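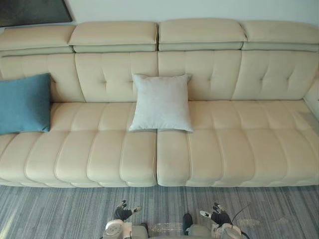

The two pillows on the sofa, as the club's robot meets them.

The Second Pillow
by Hanne Ingvarsson

Print this story | E-mail to a friend

Stellan Torvik was 14 and he had promised the whole robot club of Warkgate that Ballodar would tidy a sofa before the evening of 29th July.

"Blue one first," he told it. The others sat behind him with their notebooks closed.

He had written the program in April, at his grandmother's kitchen table, and she had corrected his commas, although a computer does not care for her commas. It had 3000 lines now. Most of them were about pillows.
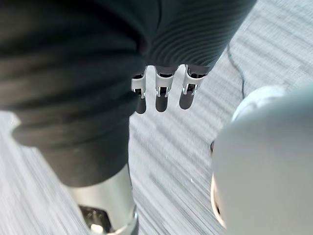
"It is thinking," said Aasen, the youngest.

"It is waiting," said Stellan. He read his numbers again and found a minus where a plus should live. Because of this small stroke, Ballodar believed that the sofa was under the floor. He felt his ears become warm. Then he changed the sign, and he asked Aasen to press the key, for his own finger was not so steady.

Comments (3)

Planness: I had the same minus in my school project. It took me two weeks.

Marit: Does it get the pillow? Please write more.

Hanne Ingvarsson: Thank you both. I have not decided yet about the pillow.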